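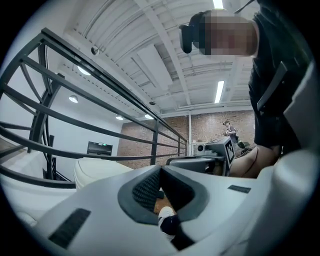

Oriana Mansilla objects that the set reading treats a railing as one item, when a drawing has to show a guard, a handrail and the fixings that hold them, and that a student who copies the reading will draw all of them as a single line.

The objection is accepted, and the notes for Unit 8 have been revised. The Stukholm chapter may still be used for vocabulary, but its section on railings is replaced by what follows.

Terms

Guard: the barrier along an open edge. It resists a person leaning or falling against it.
Handrail: the member that is gripped. It may be the top of a guard or a separate member fixed to a guard or a wall.
Post: the upright that carries load from the rails down to the floor or the stair structure.
Infill: whatever closes the space between posts and rails. Bars, mesh, glass and solid panels all count.
Brace: a diagonal member that stiffens the assembly along its length.

Horizontal and vertical members

The railing on the left is dark metal, with thick horizontal bars and both diagonal and vertical posts. It runs back toward a brick wall. On the near side of the comparison, the Timstead sheets show a guard with vertical infill only. Both arrangements can be made strong enough. They differ in climbability, in the length of unsupported bar, and in how the member lines meet a change of slope.

Horizontal bars give footholds. Where young children are expected, check the local code and the client's own rules before proposing them. Vertical infill has to be set out again at each change of slope, and the drawings must state whether spacing is measured along the slope or on plan.

A diagonal drawn in elevation may be a brace, or it may be a member that follows the pitch of a flight. Establish which before assigning load to it. A photograph taken at an angle is poor evidence for this. Use it to identify members, then go to the elevation.

Wall finishes

Record each wall finish separately. Plain white wall and brick take different fixings, and a handrail bracket detail drawn for one should not be repeated for the other. For brick, note whether the anchor falls in the unit or in the joint. For a plain wall, do not assume the substrate from the paint. Write "substrate to be confirmed" and leave it at that.

Wall-mounted equipment

Screens beside a railing are shown on the interior elevation with their outline and the height of the lower edge. Give projection from the wall on plan where the screen borders a walking route. Cable runs go on the services sheet.

Exercise

Use the Cusis base drawing. The guard height is given as 39 inches from finished floor.

Draw the guard in elevation at the scale shown on the sheet, naming each member with the terms above.
Draw one post base in section. Bolts and base plate are to be shown; welds by symbol.
Add a wall handrail opposite and detail one bracket for brick.
Write up to 10 lines on how the load on the top rail reaches the floor.

Gounder, sheet 367, has a worked post base in section. The plate thickness on that sheet is superseded by the March revision.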